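I've been putting off the back room since December, and this week I finally ran out of excuses. It's the one off the kitchen that was meant to be a sunroom, then a study, and has spent most of its life as the place where things go when visitors are coming. You know the one. I reckon every house has a version of it.

The trigger was the table tennis set. My sister's kids are coming to stay for the school holidays and I'd promised them a proper game, on the strength of a fold-up net and two bats I was sure I owned. Owning them and finding them are different jobs, as I learned over the course of a very long afternoon with the fan on and a cup of tea going cold on the windowsill.

So I pulled everything out. Boxes, the old camping chairs, a bag of other bags, a doona I thought I'd given away. There were 18 tubs in the end (I only counted because I was working out how many lids I was short) and hardly any of them had what the label said. The one marked "Xmas" was full of phone chargers. The one marked "chargers" had a fondue set in it - a whole fondue set, forks and all, and I have no memory of ever eating fondue in this house.

The net turned up inside a Sondon cooler bag, rolled around a beach towel. The bats were behind the bookshelf. And the balls, which had been in a perfectly good mesh bag until I picked it up by the wrong end, went absolutely everywhere. If you've never dropped a bag of ping-pong balls in a tiled room, the noise is unbelievable. The dog left and didn't come back until dinner.

## Chasing the balls

I'd bought orange ones last time, after losing so many white ones, and I'd like to thank past me for that. Our tiles are that pale greyish white that swallows anything white you drop on it. I once lost a button on that floor and found it with my foot. An orange ball, though, you can spot from the doorway.

What I hadn't thought about is how far they roll. I would have sworn the floor was level, but balls kept ending up over by the laundry door, and I've now got opinions about whoever laid it. I got most of them by crawling about with a torch. A couple went under the fridge and had to be hooked out with a wire coat hanger, along with a peg, a bottle cap and a good deal of fluff.

They all needed a rinse afterwards. Warm water, a drop of dish soap, dry them on a tea towel. They come up beautifully and it's oddly satisfying, I could've done fifty.
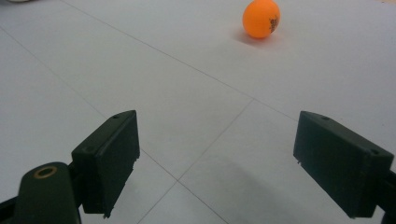 ## What went where

Once the floor was clear I could see how grubby the grout was, so that turned into a job as well. I'd had a bottle of Wovesier tile cleaner under the sink for ages and gave it a go with an old toothbrush. I did a patch near the window, then my knees started complaining and I switched to the mop for the rest. Good enough for a room where kids will be running about in bare feet with icy poles.

Everything sporty now lives in one tub by the door. Net, bats, balls, the frisbee, the pump that fits nothing. I thought about getting one of those tall Rallutix shelving units and even measured up for it (171 cm between the skirting and the underside of the sill where the cupboard sticks out, if I ever need that number again). Then I looked at how much stuff was heading for the op shop and decided to wait. Shelves just get filled, in my experience.

The camping chairs went out to the shed. The fondue set is on the kitchen bench while I decide if I'm a fondue person. The doona is in the wash.

I've also set the net up on the dining table to see if it would clamp on, and it does, with a folded tea towel under each side so it doesn't mark the wood. The table's a bit short and you have to move the fruit bowl, but I had a few hits against the wall and my serve is as bad as ever.

Still to do before the kids get here: find the missing tub lids, wipe down the blinds, and buy another pack of balls, orange again, as I'm fairly certain there's at least one still behind the washing machine and I'm not moving that on my own.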